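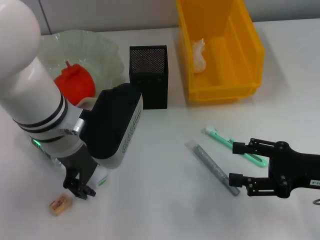
**Ticket 143 – brass telescope, stiff second draw**
**Opened:** 26/02/2020
**Status:** waiting on customer

Thank you so much for writing in, and for being so patient with us while we dug out the paperwork on your Fonbridge telescope! I had one from the same December batch on my bench this morning, and I think I know what's going on with yours.

The lacquer on that batch went on a little thick near the collar – lovely to look at, but it grabs when the tube gets warm. Please don't twist it or use oil, which will creep onto the lens and make a real mess.

What I'd try first:

1. Leave it in a cool room for 8 hours, out of its leather case.
2. Wipe the second tube with a dry cotton cloth.
3. Pull straight out, slowly, holding the collar and not the eyepiece.

Mine went from stuck solid to nearly 5 inches of travel that way, and a second wipe got me the rest.

If yours still won't budge, send it to our Hondville shop with the ticket number on the box and we'll fit a new collar (part 54, the Brophy pattern) at no charge. Could you also tell me whether the case has the old snap or the buckle? I'd like to note it on the order.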